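Checking a grasp planner before you trust its scores

Most grasp planners will tell you they are 90-something per cent sure. I'd ignore that number until you've done the dull test below. It takes an afternoon and the only tool you need is the replay script in Sustum.

1. Set the confidence cut-off to zero. If you leave it at the default, the planner hides its worst guesses and you learn nothing.

2. Lay out small, awkward things on a patterned cloth. Plain blocks on a plain table flatter everybody.

3. Run the planner 10 times without touching the table and log every proposed pose. The top pose for each object should barely move. If it wanders by more than 7 mm, stop there – the depth filter needs work and tuning the planner won't help.

4. Now let the arm move, at 40 per cent speed, and log the pose again at contact. Compare it with the plan. Ghazal Shokri's write-up claims the two always agree. Mine didn't, mostly on thin items.

5. Sort the log by error, leaving score out of it. Of my 657 proposals, roughly a third of the worst had high scores.
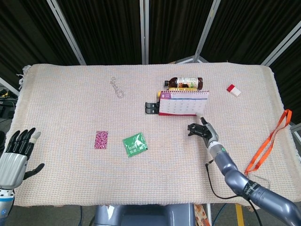

Gripper at the lower edge of the desk calendar. The chain, left of centre, barely shows against the cloth.

6. Check the segmentation masks for flat packets and anything see-through, such as a card holder. A mask that swallows part of the cloth can still score well.

Only then put the cut-off back, and pick it from your own log. The value in the Urik config file has no source that I could find.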